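20th September

Desk sorting, second evening. The short table is finished except for the basket. I moved everything off it before dinner, wiped the top with the blue cloth, then with a dry one, and went over the rounded corners again where the dust collects on the underside of the edge.

The basket is the one from Mumura. I had been using it for paper, which was wrong from the start: the bars run vertically and anything thinner than a magazine slides between them and bends. The base is solid, so small items are fine as long as they stand up. Paper has gone to the Prilo drawer unit in the hall, second drawer, sorted by year. Receipts under 73 dollars I threw out. The rest are in one envelope with the warranty for the lamp, which says it is valid to 2040. I doubt the company will be.

Contents of the basket as of last night: tape measure, two chargers, scissors, glue, the steel cup, a bag of cable ties. I took all of it out and put back only the cup. The chargers belong near an outlet. The scissors have been in the kitchen all week anyway and can stay there. The glue had set solid in the nozzle and went in the trash.

The cup goes at the right end. I tried it in the middle first and it slid every time the basket was pulled forward. In the end position it has the side to rest against, and it is nearer my right hand. It will hold pens. I tested seven and they fit with room to spare, though the long ruler makes it tip, so the ruler stays flat in the drawer.

Remaining question is the grommet hole. With the basket on the far half of the table the hole is just clear of it on the right, and a lamp cord can drop straight through without crossing the top. If the basket moves even a little to the right it covers the hole. I considered marking the position with pencil and decided against it, as the wood grain is light and pencil would show. Felt pads under the base would do the same job. Blöndal sells them in packs of six, and I need four.

Thư Dương called at eight to ask if I still wanted her old letter tray. Told her yes, provided it is no deeper than the drawer unit. She will measure. She also suggested lining the basket with cork, which I may try, although the cup is quiet enough on the base if it is set down slowly.

Tomorrow: pads, lamp cord, then the shelf. The Fadside boxes have to come down from it before anything else can be done there, and I have not looked inside them since the move.
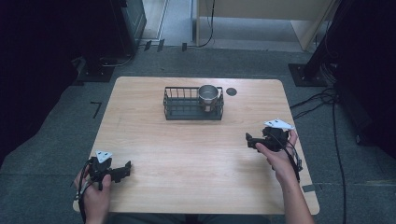

Also need a new bulb for the lamp. The old one flickers when the switch is only halfway over, and I would like to rule out the bulb before I take the switch apart.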